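Overgaard Library to Close Two Weeks for New Floor

11/06/2018
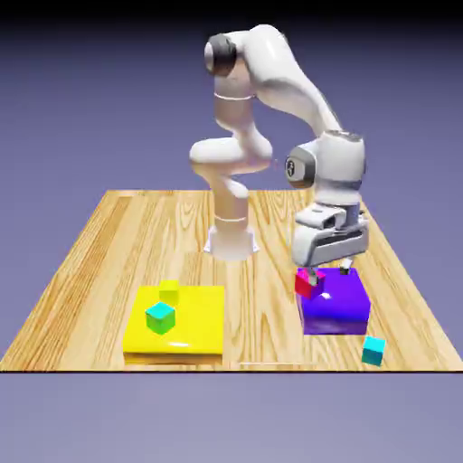 The Overgaard public library will close for two weeks in May while the reading room floor is replaced, the town said in a notice to cardholders.

The present floor was laid when the building opened and has lifted along the north wall, where water came in under the door during heavy rain. Bullarik, a flooring firm that has worked on several of the town's schools, was awarded the job. The price was not given in the notice.

Books on loan when the doors close will not be due until the library opens again, and no late fees will be charged for that time. The outside return slot will stay locked. Cardholders can use the Cudent branch with the same card.

The library will move 3,724 books out of the reading room before work starts. Most will go into the basement. The large-print shelf -- 300 titles -- will be set up at the Cudent branch, next to the front desk.

"People who borrow large print tend to come in every week, so we wanted those books kept where they can get at them," said head librarian Guðlaug Bech.

The local history papers are kept upstairs and will not be moved, but they cannot be viewed during the closing. Requests for copies should be sent in by the end of April.

The children's story hour will also be held at Cudent, at its usual time. Parking there is on the street -- the lot behind the building is for staff only.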